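Bedtime, nearly

Seven months old and she ate porridge off a spoon like she'd been doing it for years! Two whole helpings, then she shouted for mine (banana and all). I was so pleased I rang Mum at Cestham before I'd even wiped the tray.
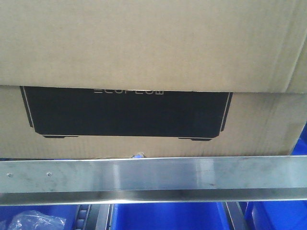 Then this afternoon we tried mashed sweet potato, and she pulled the most wonderful face, spat it down her vest and opened her mouth for more. We'll have another go tomorrow with a bit of pear. Milk still going well too, over 400ml before tea, and the health visitor at Donwood was very happy with her weight. Must buy more bibs.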